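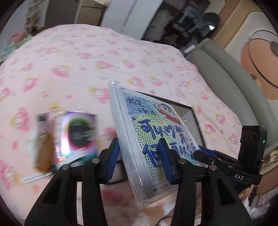

Item 3: the Crayon Shin-chan booklet or pad, still in its wrapper, and the pink sheet

Hastville Stationery Swap - minutes of the September meeting

Olesia Hrynyshyn in the chair. Meeting opened at 7.15 pm. Apologies from two members.

1. Last minutes
Agreed, with one correction: the Pralletti notebooks went to the school and the Jesska ones to the library, which we had the wrong way round.

2. Swap day
What a turnout! We gave out 2399 stickers, beating last year by a mile, and the children's table had run out of washi tape by lunch. Olesia thanked everybody who stayed to stack chairs. The float came back correct. Hall hire goes up by £15 from next month and it was agreed to pay it.

3. Sorting for the autumn boxes
We had a long and very happy talk about this one. Olesia likes to sort on a bed, with everything spread over a sheet where it can be seen, and she recommends it to anyone whose kitchen table is too small. The pink sheet with the rabbit-like characters got a lot of love and she was asked twice where she bought it (she can't remember).

The Shin-chan piece was the favourite of the night. Big blue brush lettering, pastel dots, that cheeky face - several members wanted it on the spot. Two of us thought it was a notepad and one was sure it was a sticker book. Agreed that it stays sealed whichever it is, and whoever gets it can find out. Olesia will ask her neighbour to read us the Chinese on the cover.

Agreed for all boxes:
Wrapped things stay in their wrappers.
Covers face the front.
Shiny packets go in last, they slide about.
No loose pens.
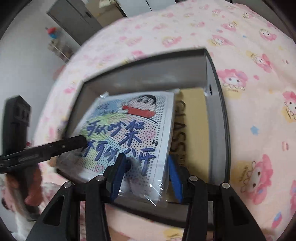
The open grey box was much preferred to the old shoeboxes. You can stand a pad up in it and flick through the rest like records, and it looks lovely on a shelf too. Harasym have quoted for more in the same grey and will hold the price until the end of the month. Agreed to order a first batch and see how we get on. One member asked for lids. Left for now.

4. Labels
We have 1000 plain labels left and will need 2000 before Christmas. Handwritten or printed? A show of hands went to handwritten, by one vote. Gel pens welcome!

5. Any other business
The kettle needs descaling.
Someone left a green scarf at swap day, it is on the hook by the door.
Could members please bring their own scissors next time - we had one pair between the lot of us.

Meeting closed at 8.50 pm. Next meeting same place, Olesia to bring the boxes.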